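Progress report to the Antoniuk fund: tableware and storage for the Kevivine shared flats
Second period, to the end of October

We were asked to say whether the starter sets are worth continuing. My answer is still "partly," and I would like the fund to read the numbers before the thank-you notes.

Of the 169 sets planned, all have been bought, at a total of $2,453. Each has a shallow plastic bowl, a small plastic cup and a black fabric organizer to keep things together on the table. Dumus delivered on time. The bright colors were Prorden's idea, on the theory that people would stop mixing up each other's dishes. I have seen no evidence for this so far. 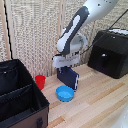 The organizers worry me more than the dishes do. They are large, and on a kitchen table they take up room that people need for eating. In 30 flats we asked what was kept in them. Most answers were mail, chargers and books — hardly ever dishes. A smaller one might do the job, but I would want to test that before ordering again.

We have $400 left. I suggest holding it until the next visits are done. I don't support the proposal to spend it on matching plates, which no tenant has asked for.

Oluf Fogh

Comments (3)

marit_k: We use our organizer every day, for homework. Is that a failure?

Prorden office: The color question was only ever meant as a trial. We'd like to see it asked properly on the next visits.

tenant, 2nd floor: The bowl is too shallow for soup. Cup is fine.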